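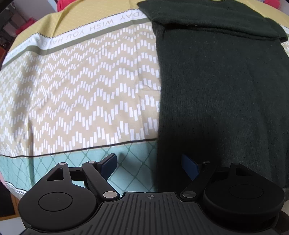

**Figure 3.** Patterned cloth at home.

I went into the Narkska interviews thinking people would talk about price, and boy, was I wrong! Of the 128 households we visited, 80 brought up pattern before I'd even asked a question about it (my notes from the first week are mostly me scribbling "pattern again"). A patterned cloth draped over a soft surface, like the one in Figure 3, came up over and over as the quick way to freshen a room without buying furniture. Folks in Zatden told me they swap theirs with the seasons, and 14 of them keep a spare set just for guests.

Plain cloth had its fans too, mostly in Mockus, where the homes are smaller and people worried about a busy look. I'd love to say more about that group, but we only got 24 full interviews there, so I treat their answers as a first look and come back to them in Section 5.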